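Roneck Shared Workshop
Minutes of the members' meeting, February, 7:00 p.m.

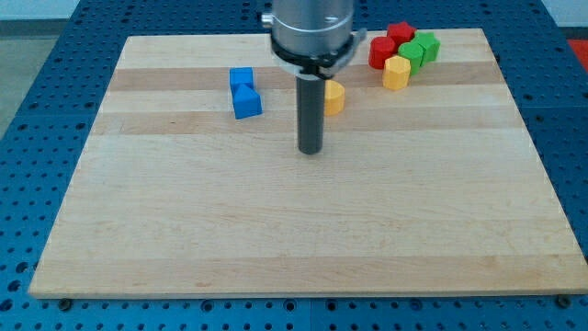
Siham Daher asked whether the maple boards would be oiled before they went out or left bare for the buyer to finish. Bare, it was agreed, with a card in the box saying which oil to use.

1. Minutes of the last meeting
Approved with one correction. The lumber order was placed with Sleiman, not Jidstead.

2. Cutting boards
Hanan Bitar reported on the edge-glued boards. Strips are to be laid out so that the darker maple is spread across the width. Two members preferred all-pale boards. Left to whoever is gluing up.
Small dark specks in the wood will be accepted. Open glue lines will not.
The front edge stays thick. Villads Ravn wanted it thinned for weight and withdrew this after discussion.
First run for the Janance store set at 100 boards.

3. Blue table
Boards are to be kept off the blue perforated table while the glue is still soft, as squeeze-out gets into the holes. Wax paper is in the second drawer. Leen Qaisi will clean out the holes that are already blocked.

4. Money
Balance $3,539. Lumber bill of $1,208 to be paid this month. Ljubica Berisha asked for receipts for sandpaper going back to the fall. Three members still owe theirs.

5. Other business
The dust bags need changing. Villads to order.
Request for a second set of long clamps held over to the next meeting.

Closed at 8:25 p.m.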